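**Plerkia Hair & Beauty, Imwood branch: progress report to Hundholm**

Thursday, December 3, 2020

The second payment went mostly on the two new wash basins and the color station. The basins are in and plumbed. The color station is in too, but the drawers stick, and I'm not convinced the supplier's "settling period" means anything. Cledwyn Llewellyn has asked for replacement runners in writing.

Bookings are up since August, with more than 20 new clients on the list. I'd be careful with that figure. Most came on the half-price blow-dry, and only three have rebooked at full price so far.
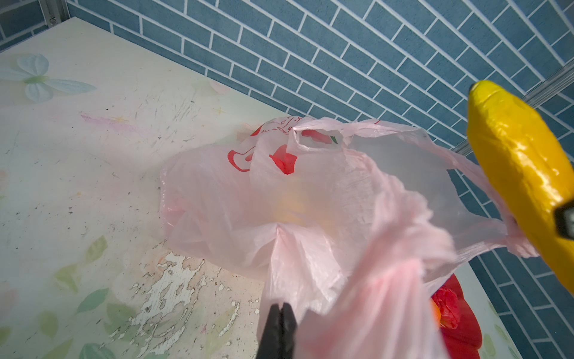 *Sioned Howells*

Training is behind. Mali Jarman has finished her coloring course and is taking clients on her own. Elis Cadwaladr has not, as the college moved his assessment again – no new date yet.

The Nicholas booking software is live. It was sold to us as cutting missed appointments by half. We've seen no change, and I would not pay for the text reminder add-on until we do.

Still to spend: lighting over the cutting chairs, and the front sign. Two quotes are in for the sign, both higher than budgeted – a third is due from Hywel Probert's contact.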